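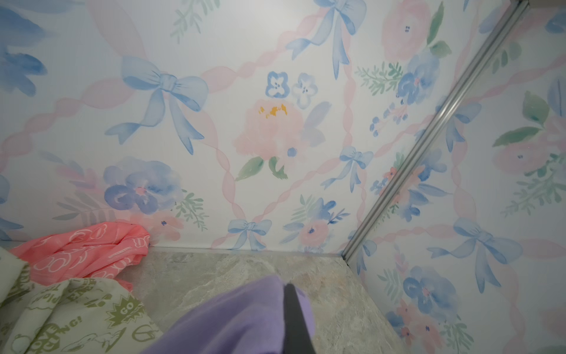
4.2 Cell setup and upkeep

The Turkulness cell works at floor level in a papered corner, with soft items heaped beside the wall. Each finger is checked against a gauge block at the start of a shift. If the tips no longer meet, the operator loosens the rail screws, resets the finger and runs 13 empty cycles before any cloth is touched. Rails are wiped every 2000 cycles – sooner if lint shows on the carriage.
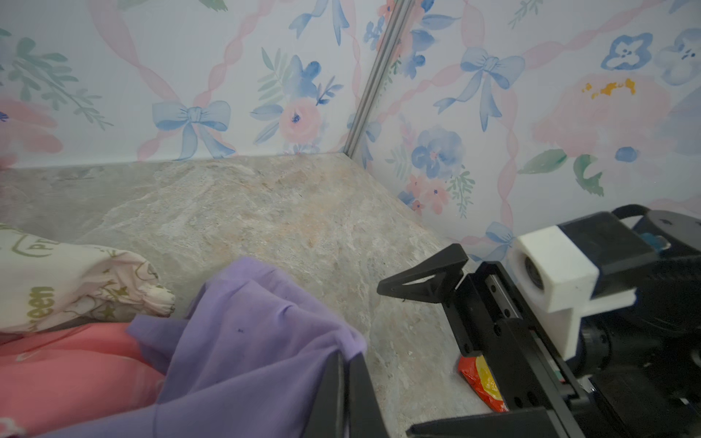 Radu Crăciun, commenting on a draft of this section, argued that the wiping interval is too long for fleece and that lint should be logged by weight. We kept the interval and added the log.

Wrist lenses are cleaned with a dry swab. After cleaning, the camera offset is measured again, and the Wasix controller rejects the new value if it differs too much from the stored one. Most stops in March came from this check – a loose lens mount was the usual fault.

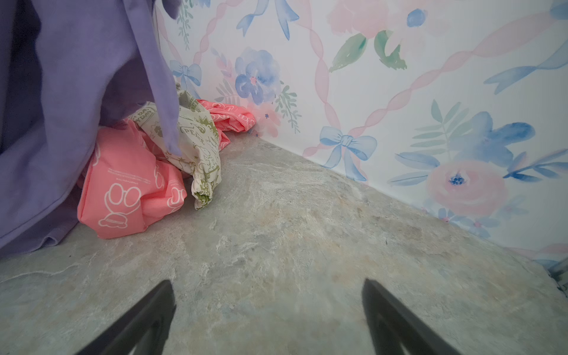 Figure 3. Gripper fingers over the floor, with fabric items at the wall.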